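Plomine Two-Arm Tabletop Helper: a month of asking it to do my chores

I have reviewed four vacuum cleaners, a lawn mower that moved to the neighbor's yard, and a window-washing puck that I still find on the floor some mornings. None of them has hands. The Plomine does, or it has two arms with grippers on the ends, and the people who make it say it can tidy a table, fold flat goods and sort small items into bins. Those are three jobs I do badly and with resentment, so I was a good candidate.

My time with it was spread over July at the Hollness workshop, a shared space where small sellers pack orders and fix what they sell. Leonie Böttcher runs the packing side there and has been living with the machine longer than I have. She was generous with her bench and less generous with her opinions, which had to be coaxed out of her with coffee.

Setup

Bolting it down took an hour. Getting it to agree on where the table was took the rest of the day. The instructions are good up to the part where you need them, and then they refer you to a video in which a man with a very clean shirt does everything in one go. Each arm has to be taught its corner of the work area, and then the two of them have to be taught about each other. Skip that last step and they will meet.

The software wants a job described as a list of small moves. "Put the packets away" is not a small move. "Find packet, approach packet, close, lift, go to bin, open" is closer, and even then it would like to know how you feel about packets that are lying on other packets. I had never thought about how I feel about that.

Sorting into bins

Start with the good news. If the thing to be picked up is stiff, about the size of a deck of cards, and lying by itself, the Plomine is perfectly decent. Over one long afternoon I gave it 174 packets and boxes of assorted kinds, and it put most of them where they belonged without my help. It's slow. I can do the same job in the time it takes to hear two songs, while the Plomine needs an album and a bonus disc. But it doesn't wander off to look at its phone, and I can't say the same for myself.

Shiny wrappers give it trouble. So do thin ones, which it pushes along the table like a cat with a receipt. Leonie's fix is to lay a rubber mat down. The company's fix is a mat too, except theirs costs more.

Folding, or something near it

This was the one I cared about. I have a closet full of towels folded by someone in a hurry, and that someone is me.

Flat goods turn out to be where the two arms earn their keep or fail to. One gripper has to hold on while the other does something clever, and neither of them has much feel for how cloth or soft sheeting behaves once you let go. A person folding a napkin is making hundreds of tiny corrections and thinking about dinner. The Plomine makes its corrections one at a time, with a pause before each, like a man trying to back a trailer down a ramp while his father-in-law watches.

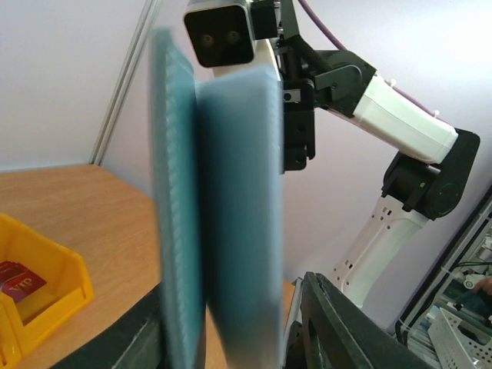

A folded blue piece up close between the gripper fingers, with the second arm behind it and the yellow bin at left.

On stiffer material that already has a crease in it, I got results I would call acceptable. It can take hold of a fold, stand the thing up and carry it a short way without losing the shape. Start from a crumpled heap and the evening is gone. It pinches a corner, lifts, considers, lowers, and pinches a different corner that is really the same corner seen from the back. My best run on dish towels was two in a row that looked like towels a person might have folded on purpose. The third looked like lunch.

I tried the obvious cheat, which is to lay each towel out flat and square before letting the machine at it. That works a good deal better. It also means you have done the hard part and are now paying a robot to do the bit you could finish with one hand.

Noise, manners, and what it needs from you

The arms are quieter than I expected, with a soft whine on the long moves and a click when the fingers close. You can have a conversation next to it. You will mostly be having it about the machine.

It needs light, and it needs the same light all day. At 4 p.m. the sun came across the bench and it became unsure of everything it had known that morning. Leonie pulled a blind down and it cheered up. It also needs a clear table, and I found this a bit rich coming from a product sold for clearing tables.

The cables deserve a sentence. They run along the outside of the arms, tied down, and you should check those ties before a long session. I had one work loose and spent a quarter of an hour hunting for a fault that was just slack catching on a joint.

The money

My review unit was the base kit, and the soft fingertips were another 800 dollars. I want to be fair about the fingertips. They are a real improvement on thin packets and on anything you would be sorry to see dented. They should also have been in the box.

For comparison I borrowed the Strobel single-arm from a repair shop down the road, where Zdenka Georgiou uses it to feed parts to a labeling station. It does one thing, it has one arm to do it with, and she has not touched its settings since spring. It can't fold so much as a letter. When I asked whether she would swap it for the Plomine she laughed, and then asked whether the Plomine came with someone to look after it. I said that at the moment it came with me.

There is a Grondgate model due that is supposed to handle laundry straight from the basket. I have seen the demo, which features one shirt. It's a nice shirt.

So, can it do the chores?

In a workshop, with the same objects turning up in the same place under the same lamp, yes, some of them. If you have a sorting job that is dull enough and you can spare the bench, I would take the Plomine seriously. Leonie has it on small packets in the mornings and says that it saves her some standing around, once you leave out the standing around she does to watch it.

At home, no. My kitchen table has never looked the same two days running, and that is before anyone eats at it. The machine wants every towel to arrive calm and flat, and mine come out of the dryer in a knot with a sock in the middle.

Score: 6 out of 10 for sorting, 3 for folding. I'd have given folding a 2, but it did get those two towels.

Good: patient, quiet, strong on stiff objects, arms reach everywhere you'd want on a normal bench.
Bad: slow, fussy about light, extra charge for soft fingertips, helpless in front of a fitted sheet.

I didn't mention the fitted sheet earlier. We stopped after twenty minutes and Leonie put it in a drawer the way it was.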